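Painting interior brick in a basement office - yes or no?
Forum: Walls and Ceilings

waaka_mill
Posted 2024-10-31

Moved into the unit in August and still can't decide about the brick.

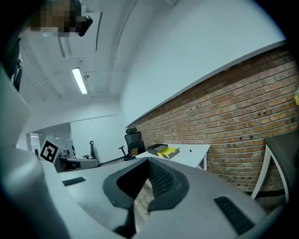
The brick wall, with the white soffit over it and the light fixture.

The brick is red-brown and the ceiling is white. I have 270 square feet of wall to deal with if I paint. My worry is that it makes the room feel dark by mid afternoon. Quote from a local painter was more than I wanted to spend, so I would do it myself with Flarel masonry primer and two coats of white.

pelletach
Don't. You can't go back without stripping it, and stripping brick is miserable. I did 100 square feet in a stairwell and it took me 3 weekends.

neltdale_dan
I disagree with pelletach. We painted ours 15 years ago and never missed it. Clean it well, let it dry, use a thick nap roller and a brush for the joints. Is it an outside wall?

waaka_mill
Yes, outside wall on that side.

neltdale_dan
Then check for damp first. Tape a square of plastic to it for a few days and look behind it. If there is water on the brick side, leave it bare.

grout_line
I'd change the light before touching the wall. A single long fluorescent on a white ceiling lights the ceiling mostly. Wall washers would do more for brick that color - and you can take them down again.

pelletach
Agree with that. Lights first.

neltdale_dan
Lights won't make red brick white. If you want a bright room, paint it.

waaka_mill
I'll do the plastic test this weekend and price some lights. Does the tape need to be anything special?

grout_line
Duct tape is fine. Brush the dust off first or it won't stick.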